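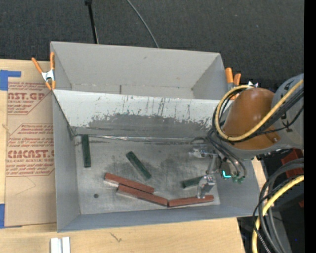
Bin picking for the Edton club, the quick version. Do this before you touch any code. Clamp the bin first, one spring clamp at each upper side, or the arm shoves it across the table the first time it bumps a wall. Then blocks in the front compartment only, greens and reddish-browns mixed, leave gaps. A couple touching is fine, good practice for later.

Next, teach the hover point. Jog slow, 15 percent speed, fingers pointing down over the blocks and well clear of the sloping partition. Save it as HOVER. Check the yellow hose has slack at both ends of the move - last November it didnt and we lost a whole evening.

Now the pick:
Open gripper. Down to block height. Close, wait 3 seconds, back up to HOVER. Drop in the rear compartment.

Run it 14 times and write down every miss. Missed one at an angle? Rotate the wrist to match the long side of the block, try again. Dont just squeeze harder.

Logs go in the Zosow folder by 8th June. Stuck on the wrist angles, ask Emerson Vasconcelos, he wrote teh original routine. Colour sorting is the next page.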